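Textile Care for Small Households
Handout 3: The T-Shirt, and Why Yours Looks Like That
Instructor: Afshin Jalali

Last time we did fitted sheets and lost two people from the roster. T-shirts are easier, which is a problem, as everyone arrives convinced they already know how.

Start with the surface. You want a flat table at hip height, clear for the full width of the shirt plus a hand on either side. Dark tables are good for white shirts — you can see where the hem has rolled. Beds are for sleeping. I have graded more than 2,000 folded shirts and can spot a bed fold from the doorway.

Smooth before you fold. Work from the collar down with a flat palm and push the wrinkles out past the hem. A wrinkle you fold over is a wrinkle you have decided to keep.

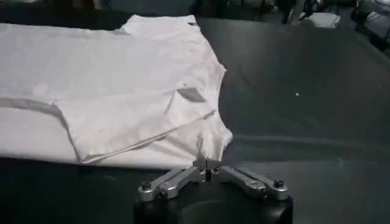
The sleeves come next, and they are where most of you lose points. Lay each one back along the body so no little tab of cloth gets trapped under the next layer. If you feel a lump, open it up and go back one step. Pressing harder only gives you a flatter lump.

Then bring the sides in, and fold the hem up in two moves, stopping short of the collar.

On dingy whites: folding doesn't clean anything. Gray patches go back to the wash pile, however nice the corners are.

For next class: bring two cotton shirts, one of them old. Read the Prendergast pages on knit hems. There will be questions about curl.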